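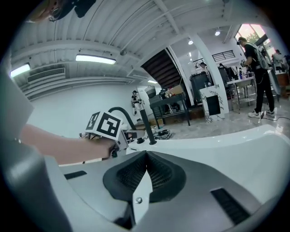 À quelle fréquence faut-il huiler une planche à découper en bois ?
Une fois par mois si elle sert tous les jours, et dès que le bois paraît terne ou rêche sous les doigts. Une planche neuve en demande davantage : une couche par semaine pendant le premier mois.

Je vous mets ma routine complète, vu que je reçois la question sans arrêt depuis mon article sur les couteaux !

D'abord, l'huile. J'utilise de l'huile minérale alimentaire, celle qu'on trouve en pharmacie ou au rayon cuisine. Surtout pas d'huile d'olive ni de tournesol (je l'ai fait pendant des années, comme ma mère, et ma vieille planche en hêtre a fini par sentir le rance dès qu'il faisait chaud). L'huile de lin marche aussi, à condition qu'elle soit pure et que vous ayez la patience de la laisser sécher plusieurs jours. Moi, non.

La veille, je lave la planche à l'eau chaude avec une goutte de liquide vaisselle, les deux faces, et je la laisse debout toute la nuit contre le carrelage. Le lendemain matin, je passe la main dessus. Si ça accroche, un coup de papier de verre grain 400, toujours dans le sens du fil, sans appuyer. Quand il y a de vraies entailles, je commence au grain 100 et je remonte petit à petit, mais là on parle d'un chantier à faire dehors, la poussière va partout.

Ensuite je verse l'huile au milieu et j'étale avec un vieux bout de tee-shirt en coton. N'oubliez pas les chants ni le bois de bout, c'est là que ça boit le plus. J'attends quelques heures, j'essuie l'excédent et je range.

Pour les odeurs d'ail et d'oignon : gros sel, un demi-citron, on frotte, on laisse 5 minutes et on rince. Ça sent très bon, en plus. Pour la betterave, même méthode, en recommençant le lendemain, et il reste parfois une ombre rose à laquelle on s'habitue.

Kavinda Samarakoon m'a écrit en mai pour me demander si on pouvait rattraper une planche gondolée. Ça dépend ! Si elle a juste un peu bougé, posez-la côté creux vers le bas sur un torchon humide, avec un poids dessus, et vérifiez matin et soir. La mienne s'est remise à plat en deux jours. Si elle est fendue sur toute la longueur, par contre, je la garderais pour poser les plats chauds.

Et pitié, pas de lave-vaisselle, même en programme court. Pas de trempage non plus, ni de séchage sur le radiateur.

Dernière chose, la cire. Je fais fondre au bain-marie une part de cire d'abeille pour quatre parts d'huile minérale, je verse dans un petit bocal et ça me dure l'année. On en passe une noisette après l'huile, on lustre au chiffon, et l'eau perle joliment dessus. La même pâte va très bien sur les cuillères en bois et le manche du rouleau à pâtisserie. Pour récupérer la casserole, essuyez-la avec du papier absorbant tant qu'elle est chaude et ne versez rien dans l'évier, la cire fige dans le siphon.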